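2019-03-08, Retamal build, student project

Second session on crate transfer. Clindanden shelf layout kept from last time, Cimon code branch 2502. Villalba set the approach speed to 300 mm/s, then 100 for the last stretch. Drift on the turn is worse at 300 — wheel odometry, I think, not the map. Two runs logged, both with the old gains.

Zone corners are still measured from the inner edge of the yellow tape. Do not mix with the Ultstead numbers, which used the outer edge.

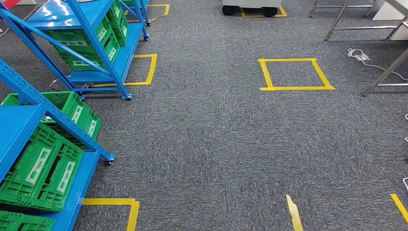
Gains next. Cristóbal wants the turn rate lowered first — fine, but change one value per run and write it down. Re-check caster lock on the shelves before logging.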